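Features > Workshop > Automation

Two Arms, One Bench: a Week With the Zikier Kit
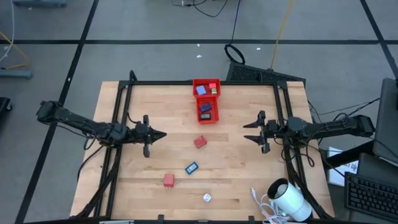
By Alenka Brodar
Contributing editor, robotics

Zikier sells this as a bench kit. Two black arms, rails, a plank top, grippers that come in from either side and meet in the middle. List price 1268, or 1105 if you skip the training day. Skip it.

Setup took us a morning. Manual is thin – page 11 is the only one you need – and the cabling is the worst part of the job. Thick runs down both side rails, loops under the joints. Tie it back before you power up.

Our test was tidying. Small loose parts on the wood, red baskets at the back, sort and repeat. Blocky stuff went fine. The white cable was misery, both arms pecking at it untill we called lunch. Pointed fingers like edges and corners, they dont like tangles.

Rarnier's rival kit is quieter. Software from Mikuš is nicer too, less clicking. But neither reaches the whole table, and the Clivimden support desk picked up every time we rang.

Worth 1000? Easily. The full price, wait for September.

We use cookies to improve your visit. Accept all | Manage settings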